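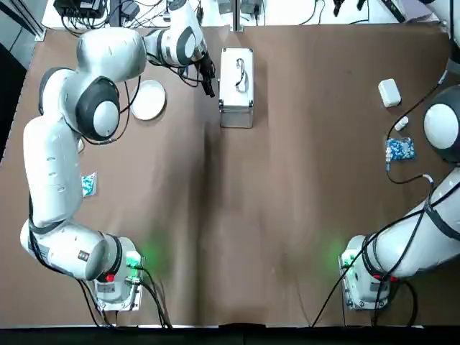

Home medicine case

A home medicine case is a portable container used to keep a household's medicines and first aid supplies together. It differs from a medicine cabinet, which is fixed to a wall, and from a travel kit, which is smaller and usually soft. Cases are made of aluminum, steel or plastic, and most have a carrying handle and a latch.

History

Metal cases for home use were sold in Jellton by the Rurnon company, which made its first model in tin and later switched to aluminum. The first run was 2,000 cases, followed by a second of 3,000. The Rurnon 178 had a hinged lid and a lift-out tray. A plastic version, the Otura, was lighter but had no tray.

Contents

Typical contents are tablets in blister packs, small bottles, boxed medicines, bandages and a thermometer. Leaflets are kept with the product they belong to.

Sorting
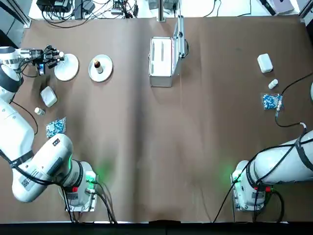 Sorting is normally done with everything out of the case, on a table or other flat surface. Paper may be laid down first to catch crumbs from broken tablets. Loose blister packs can be grouped in a clear plastic bag, as with the blue-and-white ones here, and shallow dishes are handy for setting a small bottle apart from the rest. The lid of an aluminum case stays raised during the work. Expired items are set aside and returned to a pharmacy — many households do this once a year, often in December.

Storage

The case is kept closed in a cool, dry room, out of reach of children. Bathrooms and kitchens are less suitable on account of steam and heat.

See also: Medicine cabinet; First aid kit; Pill organizer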